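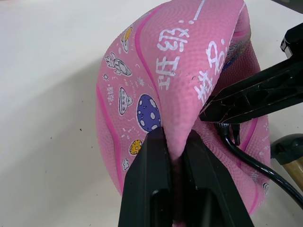

Segundo Kenna Crichton, uma bola murcha fica guardada quase sempre por preguiça de procurar a bomba. Na casa dela a bomba estava em março dentro de uma bota, e a bola passou a primavera sem saltar.

Eu escrevo sobre coisas pequenas, e a bola de criança é uma delas. Esta cor-de-rosa tem foguetão, disco voador e planetas, e também as palavras chinesas para "turma" e "nome", com os lugares ainda por preencher. É uma bola de basquetebol para crianças, de borracha com grãozinhos, que ajudam a mão pequena a segurar. 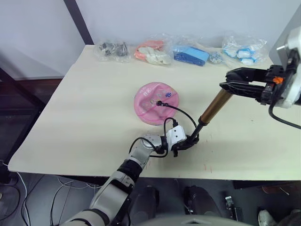 Sun-ja Joo respondeu-me que encher é fácil, o difícil é saber parar. Ela aperta a bola com os dois polegares, deixa-a cair da altura do peito e só depois decide.

O conselho é bom. Na loja Navickas, onde comprei a minha bomba, recomendam molhar a agulha antes de a meter na válvula e empurrar direito, sem torcer. A bomba custou 970 ienes numa viagem, e a agulha perdi-a depois de 3 semanas.
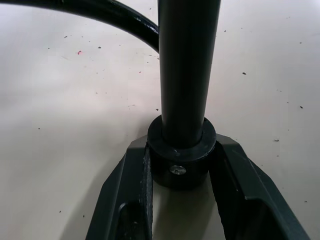
Onde se guarda a agulha para não a perder? Num saquinho atado à própria bomba, com um fio curto.

Agora a minha está assim, pendurada atrás da porta da cozinha, e as crianças já sabem o caminho.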